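Home | Sets | Cards | Download | Contact

# Erkia Table Set: bottles and drinks on a white desk

Posted in September by the Erkia maintainers

## What is in this set

This is the data card for the drinks part of the Erkia Table Set. The set is about small daily objects that people put on a desk: bottles, cups, cans, cartons. The drinks part has 1120 pictures of 37 different objects. Most of them are drinks bought in a normal shop, and a smaller part is empty cups and glasses.

We wanted objects that are easy to find again. If you want to repeat something from this set at your own desk, you should not need special equipment for the objects. A full bottle of tea is enough to begin.

## Folders

The drinks part is divided in 4 folders:

- `tea/` bottled tea, sweet and not sweet
- `water/` clear bottles, with label and without label
- `cups/` paper cups, mugs, glasses
- `other/` cans, cartons and everything we could not place

Earlier the cartons had a folder for themselves. It was very small, so we moved them into `other/`. If you have an old script which reads `cartons/`, please change the path.

## The desk and the wall

The desk is white and the wall is white. We chose this on purpose, but it has a cost. A clear bottle with water is difficult to separate from the background, and paper cups are even more difficult. Tea is much easier, the color of the drink does most of the work.

The desk has smudges and scuffs on the top. We clean it with a damp cloth on Tuesday, but the scuffs do not go away. Please do not label them as objects. The same is valid for small marks on the wall. In the first version of the labels some of these marks were counted as "item, unknown", and Donati had to remove them by hand in the second version.

## How the objects are named

Every object has a short name with the color of the cap first, then the drink, then the container. For example `green_tea_bottle` means a tea bottle with green cap, it does not mean green tea. We know this is confusing. We discussed to change it, but Estetti already used the names in their own tables, so they stay.

Rules for the labels:

1. Write the cap color as you see it. Do not guess it from the brand.
2. If the print is too small to read, leave the `text` field empty.
3. `level` is for the liquid: full, half, low or empty. If you are between full and nearly full, write full.
4. If only the upper part of the bottle is inside the picture, still label it, and set `partial` to yes.

## Example pair

Both pictures belong to `green_tea_bottle`, folder `tea/`. 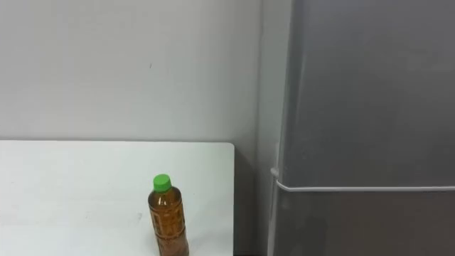
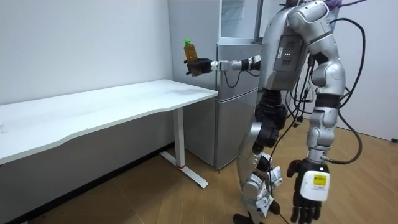

## Fields for the pair

For the first picture: `place` is desk, `level` is full, `partial` is yes, `text` is empty. The label on the bottle is brown and tan with a repeating pattern, this goes in `notes`. For the second picture: `place` is held, `partial` is no. The cap color is green in both.

## Known problems

- The cap colors "green" and "light green" were mixed by different labelers. Dakance made a list with 4 objects where this happened, it is in `fixes.txt`.
- Glasses from the `cups/` folder have no cap, so the name begins with `none_`. Sorting by name puts them in the middle of the list.
- `level` is not reliable for cans and cartons. Please ignore this field there.

## Changes

Second version: wall marks removed from labels, cartons moved, spelling of `partial` corrected in all files.

First version: tea and water only.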